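The Small Things Box - gallery page

Home / Moving Diary / Gallery

Welcome to the gallery part of my moving diary. My name is Erhan Tekin, and in this part I collect the pictures of the small things, the ones which live in drawers and pockets and on top of the refrigerator. Furniture has its own page, and kitchen has its own page also. Please look there if you want to read about the big table discussion.

We are moving from our apartment in Plastow to a smaller one in Pelville. The new apartment has 870 square feet and one closet, so everything must have a decision before it goes out of the door. My friend Apolinar Montes moved to Pelville in March and he gave me one good advice: give every small thing a box on the first day, even if the box is wrong. You can change the box later. A thing without a box will travel in somebody's coat.

So I made a rule for our house. All the small things come first to the dining table. On the table there is one open box, and what we will need in the first night goes into it. Medicine, cables, keys, a piece of rope. I call it the small things box. My wife calls it the drawer with no desk.
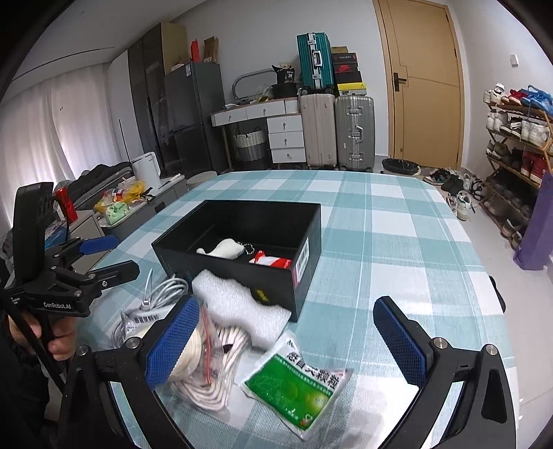

The table with the small things box, and the living room behind it. The whale keychain and one packet are already inside.

I like to have the rest of the room together with the table, so I can say something about it too. The three suitcases near the white desk are for clothes only. I was strict about this. In our last move I put books into a suitcase, and the wheel was broken on the stairs in Solís Street. The shoe boxes stay as they are, with shoes in them, and they will be tied in pairs with tape. The sofa is our waiting place. A jacket, yellow bags, a cup - everything that has no decision yet can sit there until the evening, and then it must go somewhere.

The woven basket under the desk is going with us. It is light, it holds a lot, and in the new apartment I want it near the entrance for hats and gloves. The cardboard boxes on top of the refrigerator I keep until the last day, when we always find one more thing.

Some notes about the small things themselves, for those who are also packing:

The rope goes in a zip bag. I learned this from my father, who kept a coil of rope in every place he lived. Without a bag it opens itself and it takes the other things with it. Make the coil flat, push the air out and close the zip to the end.

Cables I coil by hand, in big loops, and I leave the paper tag on if there is one. Later I can read which cable it is. Before, I used to pull them tight around my fingers, and one of them stopped working exactly at the place of the bend.

The sachets of medicine stay where we can see them. Moving week is a good week to catch a cold, and we don't want to search for a hot drink at midnight between the boxes. They should lie flat in the box, on top of the other things, and nothing heavy comes over them.

Foam sheet I never throw away. One sheet can wrap a cup today and a picture glass tomorrow. At Kondus, the packing store near our old bus stop, a roll is 100 sheets, and the man there told me that many people buy the roll and use ten. I buy from my neighbors what they did not use.
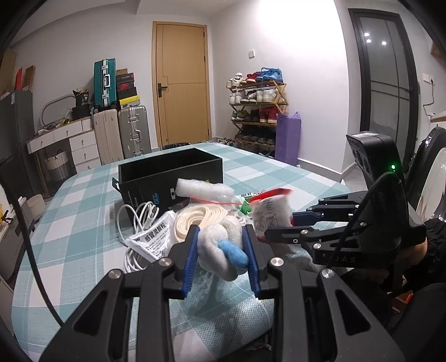
White plush over the table, and the black box open behind the foam, the cable and the sachets.

Soft things I leave for the last place in the box. You can press them in a corner and they hold the other things without a noise. A hard thing in the same corner would only knock. This is why a plush keychain has, in my opinion, more use in a move than in normal life.

Readers wrote to ask how I choose the size of the box. I choose one that I can lift with one hand when it is full. It goes with me in the car, on the front seat or under it, and it doesn't go into the truck. On the paper list it has number 86. The list is long because I give a number also to bags, and Apolinar says that at this speed I will reach 1000 before Pelville. He can laugh, but he is still looking for his can opener.

One question I still have for you. For the coil of cable, do you prefer a strip of cloth or a rubber band? I used rubber bands for years, but they become sticky in summer. If you know something better, please write it in the guest book.

Next in this gallery: the desk drawers, all of them, with the keys of the doors we do not have anymore.

Page updated September 2, 2025

Back to Moving Diary - Furniture - Kitchen - Guest book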